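Konderora Two-Arm Service Unit
Good practice for waste and liner handling

Product overview

The Konderora is a two-arm service unit supplied by Grallard for routine indoor tasks in offices, schools, clinics and shared buildings. It carries a parallel gripper on each arm and a camera at the head, and it is intended for light, repeated handling work in rooms that people also use. This page sets out the rules of use which apply when the unit is assigned to waste bins and bin liners. It should be read together with the site safety plan and the Grallard operating manual supplied with each unit.

Liner work is included in the Kinura task package. Customers who hold an earlier package may request the liner task from January onwards through their usual service contact.

Scope

The rules on this page cover fitting, adjusting and removing plastic liners on free-standing bins placed at floor level. They do not cover clinical waste, sharps, glass, liquids, batteries or hot ash. A unit must not be assigned to any of these materials, whatever the colour or marking of the bag.

Setting out the work area

The operator shall mark out a working zone before the unit is enabled. The zone extends 2 metres from the base of the unit in every direction in which an arm can travel. Persons other than the operator must remain outside it while the arms are powered.

The bin should stand upright on a level surface. Carpet is acceptable where the pile is short and firmly fixed. Cables belonging to other equipment should be routed outside the reach of both arms. Items that lean against a wall or furniture should be secured or taken out of the zone.

Stocks of new liners should be kept where they can be told apart from used ones. Sites that handle both in the same room must agree a fixed place for each and record it in the site safety plan.

Handling thin plastic film

Thin film behaves differently from rigid goods. It folds, slips and clings, and the camera may not register its edge reliably where dark folds lie over one another. The following rules apply.

Grip force must be set to the film setting before the first liner is presented. The standard setting is intended for rigid objects and can tear a liner at the rim.

Where both grippers hold the same liner, they must not be driven apart beyond the width of the bin opening plus 4 centimetres.

A liner must never be pulled from a gripper by hand while the arm is powered. The operator shall stop the unit, open the gripper from the control panel and then remove the film.

Torn pieces must be collected at the end of each work period. Film left on the floor can be drawn under the base of the unit.

After 28 liner changes the finger plates should be wiped with a dry cloth and checked for wear. Loose screws must be tightened before work resumes.

Supervision

One trained operator may supervise one unit. The operator must have a clear view of both grippers and must keep the stop control within reach. Remote supervision of liner work is not permitted under the current edition of these rules.

Operators must complete 6 hours of supervised practice before working alone. Time spent on other tasks does not count towards this total. The Lukumay training centre issues a record of completion, and the site should keep a copy for as long as the operator remains in the role.

Faults and stoppages

If a liner becomes caught in a wrist joint, the unit must be stopped and isolated from its supply. The film may then be cut away with blunt-ended scissors. Blades and heat must not be used. Any stoppage of this kind is to be entered in the unit log, with the position of both arms and the type of liner in use.

A unit which has stopped twice for the same fault in one work period must be withdrawn until it has been inspected.

The unit at work 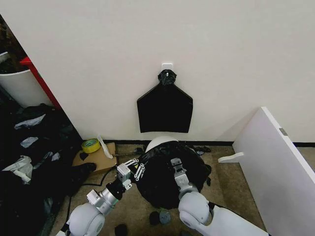
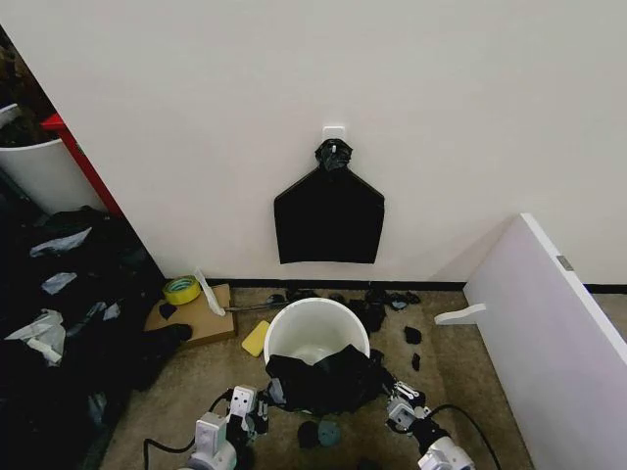
Liner handling at a floor-standing bin, seen from head height. Both arms are in use.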